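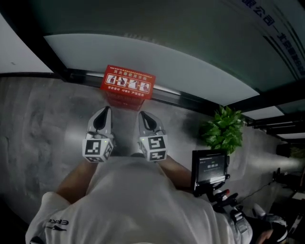
Do I have to start the timer before I pick up the grippers?

Start it after. Put both grippers in your hands first, hold them still over the floor, and then start the count. If the count is already running while you pick them up, the first part of the recording must be removed later by hand.

Hatell Paired Hand Gripper — Set-up Guide
Section 4: Daily start and check of the pair
Written by the Ravetier service desk. Last revised in March.

This section is for the operator who works with the pair every day. For a first installation, please do Section 3 before this one.

4.1 Before you switch on

1. Clean the marker faces on both cubes with a dry cloth. Do not use alcohol, it makes the black print gray and the tracking becomes weak.
2. Look at the inner faces of the fingers. The ridges must be free of dust and glue. A soft toothbrush is good for this work.
3. Close each gripper slowly by hand and open it again. You should feel the same resistance in both. If one side is stiff, go to 4.4.
4. Move chairs, bags and cables out of your working area. You will look at the grippers and not at your feet.

CAUTION: Do not hold a gripper by its cube. The cube is fixed with two small screws only, and a cube that has turned even a little will spoil the calibration.

4.2 Switching on

5. Switch on the left gripper first, then the right one. The order is important, the Judcombe software gives the left name to the first unit it finds.
6. Wait until the indicator light on each unit is green and stays green. A blinking light means that the unit is still searching.
7. Open the session page on the display and check that both serial numbers are there.
8. Hold the grippers in front of your body, side by side, with a gap between them and the finger tips pointing away from you. Keep them still for nine seconds.
9. Start the timer.

NOTE: If the display shows error 901, the two clocks do not agree. Switch off both units, wait, and repeat from step 5. When the error comes back a second time, change the cable of the display before you change anything else.

4.3 Checking the view of each gripper

The camera on each gripper must see its own fingers and also a good part of the room in front. Point the gripper at something flat with clear edges, such as a notice, a door or a cabinet, and look at the live view. 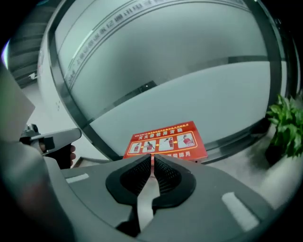 10. The opening between the fingers should be near the middle of the view. A small error to the left or right is allowed — the software corrects it.
11. Turn the wrist slowly to both sides. The far edges of the view will look curved. This comes from the wide lens and you do not need to correct it.
12. Bring the other gripper into the view for a moment, then take it out. Do the same with the second unit.
13. Save the check. The file is small and is kept for 66 sessions.

4.4 If one gripper is stiff

Take off the finger pads and blow out the guide with dry air. Put one drop of the Ďurica guide oil on the rail and move the fingers until the oil is spread well. Wipe off the rest. Never put oil on the pads. If the gripper is still stiff after this, do not force it, please send it to us in its case together with the other unit, as the two are calibrated as a pair.

Was this section useful? 9 people said yes — 0 comments

Contact: Ravetier service desk | © Ravetier | Back to top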